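Search this site Enter keywords Go

Product Review: The Scanlon Round Desk-Side Bin
May
By Ivar Moen, Facilities Purchasing, Kanudville
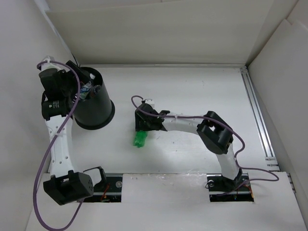

The Scanlon round bin was evaluated as a possible standard container for small work areas, where the rectangular bins now in service take up more floor and bench space than staff would like. The review considered capacity, ease of emptying, cleaning, and cost over a full year of use. A black, round, open-topped bin with a rolled rim suits a plain white work surface well, and a clear drink bottle with its cap on can lie at a slant inside it. Bottles make up most of the recycling collected in our work areas, so this was given considerable weight in the final rating.

Capacity is adequate for one workstation. Areas shared by several employees will need either a second bin or a more frequent collection schedule. The review sites kept to the existing schedule and reported overflow only in the break area, where the larger Bala model remains the better choice.

Cleaning presented no difficulty. The inside wall was wiped down with ordinary dish soap at the end of each week, and labels that had come off bottles were removed by hand. The black color hides stains but shows dust, and sites with strict appearance standards should plan for an occasional extra wipe.

The absence of a lid will be a disadvantage in some locations. Food waste should not be placed in this bin. Scanlon does not offer a lid for this size, and the Rernance lid tested by Jonatan Sandberg at the north building did not stay in place.

The bins were supplied in cartons of 20, and the quoted price was $190 per carton. Smaller departments may wish to combine their orders through this office.

Rating: Recommended for individual workstations. Not recommended for kitchens or public areas. Requests for replacement bins may be submitted through the usual supply form, with the room number and the name of the department supervisor.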